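Duyên Tạ
Last updated Wednesday

1/ A few people asked how I do the flowers for the front table, so I'm writing it up as a thread. I'm not a florist. I've been doing it since May and have mostly stopped making the same mistakes.

2/ Start with the table. Ours is a pale cream top and it shows everything. Warm water, one drop of dish soap, a cloth that has been wrung out hard. Then a dry cloth. I used to skip the dry cloth and got streaks every time the light came across it. 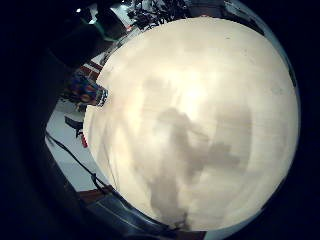 Don't use the orange spray from Vustitz on a light surface. I did that once and spent an evening getting the film off.

3/ Put the vase somewhere else while you work. If it's on the table you will keep dropping things into it to see how they look, and then you have a full vase and no plan. Mine goes by the sink at Grarnham height, meaning the shelf Bình Võ put up at his own eye level and nobody else's.

4/ Choose one flower to be the main one and lay it down first. This week it's a coral-pink rose. Everything else gets picked to sit next to it: dark green leaves, small white blossoms, a few yellow sprigs. The pale pink and white ones go a bit lower, just under the rose.

5/ Do the arranging lying flat. It's easier to see the order of things, and nothing tips over while you go find the scissors. Wrap the stem before you pick it up. I like it long and green all the way down, and I leave it long until I've checked it against the vase.

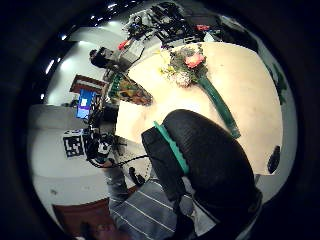 6/ Now stand it up and look from the side people will see it from. For us that's the door. Turn it until the rose faces that way. Usually I pull one sprig and move it to the back.

7/ Wipe the table again. There will be bits of leaf. I keep an old Tadard tin for them so I only walk to the bin once.

8/ The whole job is 20 minutes if the table was clean to begin with, closer to double if it wasn't. Syafiqah Purba is faster than me but she leaves the bits.

9/ That's it. Next time I'll do the tall shelf, which is harder - the vase there is narrow and everything leans left.

800 likes · 4 shares · 5 comments

Thảo Lương: The dry cloth tip fixed my kitchen table, thank you

Trinh Quan: What do you wrap the stem with? Mine always unravels at the bottom

Duyên Tạ: Green floral tape, stretched a little as you go. Start at the top.

Syafiqah Purba: I do not leave the bits

Bình Võ: The shelf is at a normal height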